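Workbench > Blog > Robots

Foam fingers, hard fingers and a very small white knob

I've spent most of my free evenings since July comparing the fingers that came with my Mota gripper with the Vurora set that Dede Kyei posted me from Dundport (thank you, Dede, and for the biscuits!), and I've at last got something to tell you. The job I picked was the sliders on the task board, which sounds easy and really isn't. 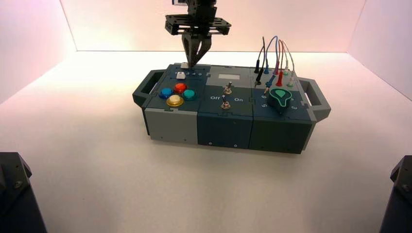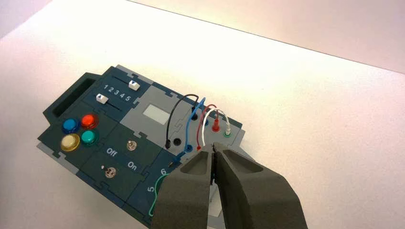
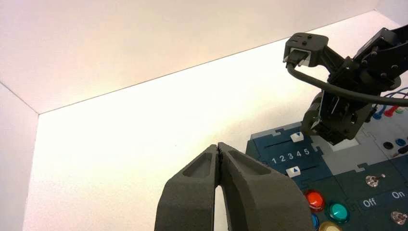
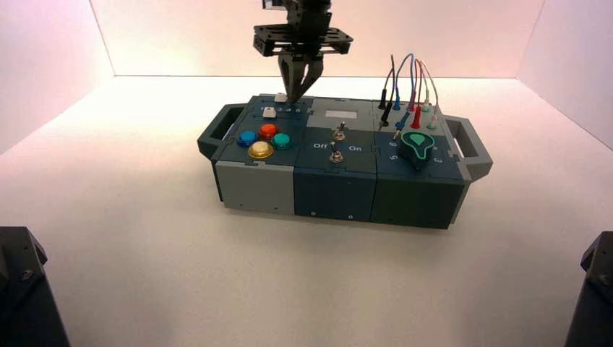 The task board and the arms at it, sliders and buttons at one end and the test leads at the other.

Fingers that narrow to a point are lovely for getting beside a knob without bumping its neighbour, but they do want the arm to be spot on, and mine drifts by 3 mm when it has been running a while. I ended up slowing the Trestier controller to 800 on the speed setting, and after that I was a good deal happier, if a bit bored, and got through two whole pots of tea.

Plugs next, I think, though the leads flop about so much that I keep putting it off.

Posted 1/2/24 | Contact | Back to top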